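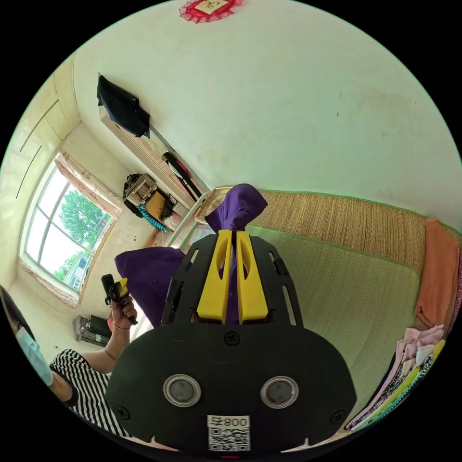

How many takes of one shirt do we need before we move on to the next item?
We settled on 300 good takes per garment, and a take where the cloth slips out of the fingers gets marked and kept in its own folder.

Minutes, teaching group, September
Present: Simone Barros, Itzel Cervantes, Knut Sperling, Dirk Wunderlich (me, typing, so blame me for the spelling)
Sorry not to make it: Knut Schwerdtfeger

We got going at 9:40 with coffee still being poured. Last month's minutes were fine except that I had put down the wrong Knut for the battery order. It was Knut Sperling. Fixed!

1. Where we are with the laundry tasks
Itzel gave us the numbers. We have 700 takes in for the Livico job and 800 to go, and she'd like more homes in the mix (so would I - my own place is starting to bore me). We talked for quite a while about where a take should begin. Simone wants the fingers already closed on the cloth, Itzel wants the reach included, and I went back and forth and ended up with Itzel. We agreed to include the reach.

2. Hand-held or remote
Knut S. (Sperling, I promise) had tried the same fold over the remote link to the arm at Sesteo. He said sleeves were slow going and that he kept losing track of how far the fingers were open. With the hand-held grippers he just moves the way he would at home. We're staying hand-held for all the clothes and keeping the remote setup for drawers and doors, where he really likes it. Simone asked for that to be looked at again once the new link is in.

3. Laying out and folding

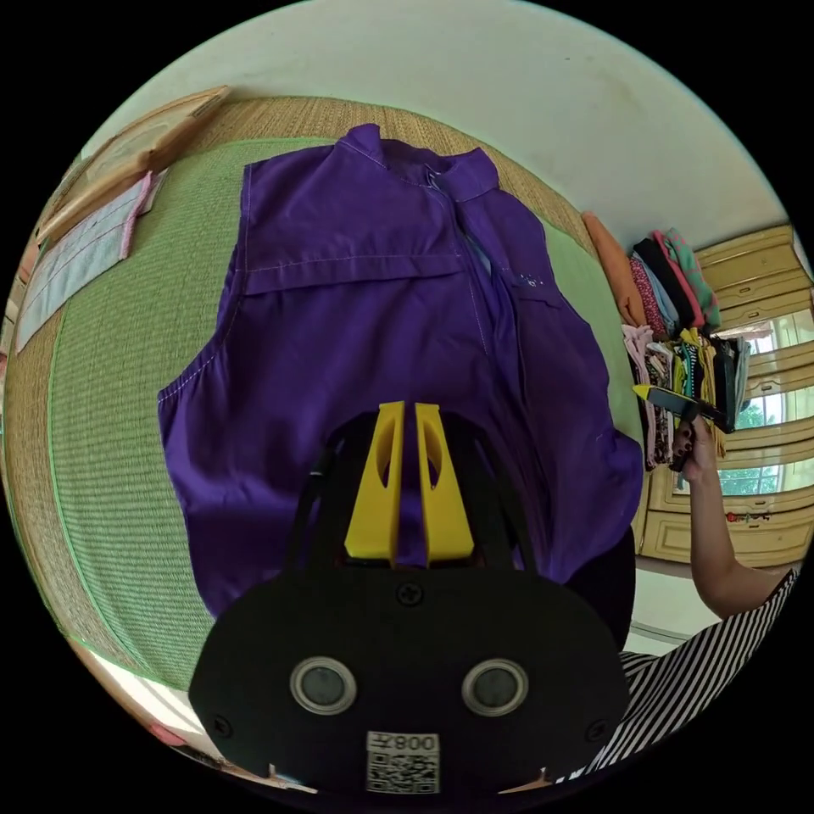
Purple sleeveless shirt laid out on the green mat, gripper 008 in front.

We spent the longest on this one, and I enjoyed it way more than I expected. Do we smooth the cloth before the first fold or fold it as it lies? Itzel is for smoothing, and she wants that saved as its own step so it can be trained separately. Simone pointed out that people rush the smoothing when they get tired, so we're putting in a break after every 2 garments. Everybody liked that, me most of all.

4. Other stuff
Spare finger pads: I'm ordering them from Liao this week. Labels on the grippers should be wiped before each session so the codes scan. Naming of the folders got put off again.

To do
Itzel: write up the start and end of a take, one page
Simone: break times into the session sheet
Knut Sperling: drawer takes over the link
Dirk: finger pads, and send these minutes to Knut Schwerdtfeger

We stopped at 11:15.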